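Rules for Robots That Learn at Home
A page for readers from 8 to 11 years
Text: Hildegard Wiegand

You have rules at school. You walk in the hallway, you raise your hand, you put the scissors back with the points down. Robots and the people who work with them have rules too. Some are written in thick books which are called standards. A standard is a text on which many people from many countries have agreed. Others are short and hang on the wall, where everybody can read them.

Why does a robot need rules?

A robot has no feelings about what it does. If its arm moves and your hand is in the way, the arm does not know that this hurts. So people must think about it before. They ask: How fast may it move? How hard may it press? Where is the stop button, and can a person reach it quickly? When they have good answers, they write them down, and then everyone in the team must keep to them, also the boss.

How does a robot learn to make a bed?

A bed is difficult for a robot. A blanket has no fixed shape. It folds, it slips, it hides its own corners. One way to teach this job is that a person does it first, with grippers in the hands in place of bare fingers. A gripper is a tool that can close and hold something, like your thumb and your finger together. The movements are recorded, and a computer studies them later. In the town of Bradosthorpe a small team does this work. Their project has the name Cusix, and they have recorded 1467 exercises up to now.
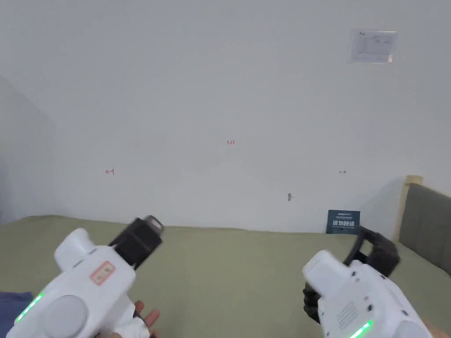

Jad Salameh takes care of safety in the team. His first rule is about space. Before a person begins, the floor next to the bed must be free, so that no one falls over a bag or a cable. His second rule is about looking. A person with a gripper in each hand cannot catch herself well if she trips, so she looks first and steps after.

Then there is the rule about signs. If a sign says "do not touch", you do not touch, even if you are curious and even if you only want to help. Maybe a thing was put in its place with much care, and after one small push the exercise must be done again. Signs can be in any language. If you cannot read one, ask an adult what it means before your hand goes there.

The rule about private things

A bedroom is a private place. A team that wants to record in a home must ask the family first. The family may say no, and they may also say yes today and no tomorrow. Letters, photos and diaries are put away before the work starts. Wen-hsiung Chuang wrote this rule for Cusix, and he reads it aloud to each new person.

The rule about stopping

Anyone may say "stop". You do not need to be the oldest, and you do not need to explain it first. When the word is said, all hands become still. After this the team talks.

Try it yourself

Put a small towel on your bed. Take two wooden kitchen spoons and try to fold the towel in half with them, without your fingers. Let a friend be the safety person who may say "stop". Then write three rules for the next player and hang them where he or she can see them.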